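Call for Hosts and Helpers: Lerorel Homecoming Weekend, Hornham
Posted 1/18/21

If you ever spent four years eating late-night fries with the same dozen people and then moved to a city where you knew the name of your dentist and not much else, you already understand why we started Lerorel. We throw reunion-style parties for graduates of small colleges, the kind of places where the band played at everything and somebody's aunt always brought a cake. Our first one had 37 guests in a borrowed hall. The last one had 214, and people were still hugging in the parking lot when we locked up!

This November we are taking over the old Gautier building in Hornham for a whole weekend, and we expect 1,000 alumni to come through the doors. We can't do that with the crew we have, so we are looking for people to join us as table hosts, greeters, game leaders and kitchen helpers.

You don't need party experience. What we would love is someone who can walk up to a stranger standing alone by the coat rack and have them laughing over a card game a few minutes later. If you went to a small college yourself, wonderful – tell us which one, because we try to seat hosts with their own people. If you didn't, come anyway. Some of our best greeters never set foot on a campus. 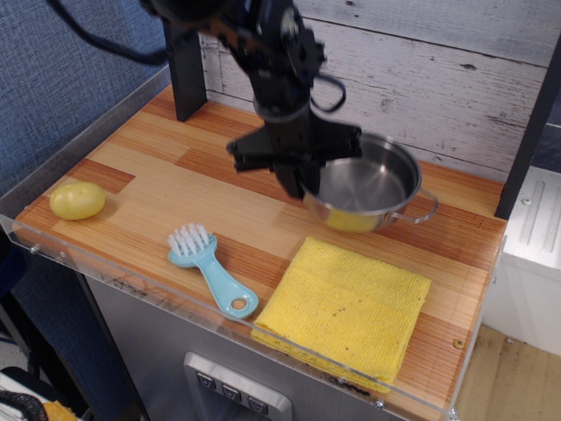
Saucepan and potato on the wood-grain counter.

Kitchen helpers work alongside our cooks on the Saturday-style supper we serve both nights (fried fish, greens, potatoes, more rolls than anyone can eat). You'll plate, carry, refill and wash up, and you'll get your own dinner before the doors open. Please wear closed shoes and tie back long hair.

All roles are paid by the hour, with a meal each shift and a guest pass for a friend on the second night. Shifts run for six hours, and we ask everyone to take on at least 3 between setup and cleanup. There is also one paid training evening at our Plorville office, which is mostly learning the floor plan and meeting each other. We will help with rides from Plorville to Hornham if you don't drive.

To apply, send us a short note through the contact form on this site. Tell us which role you'd like, which shifts you could work, and the song that would get you onto a dance floor no matter how tired you were. We read every note and will write back either way – it may take us a couple of weeks, so please be patient with us.

Applicants must be 18 or older.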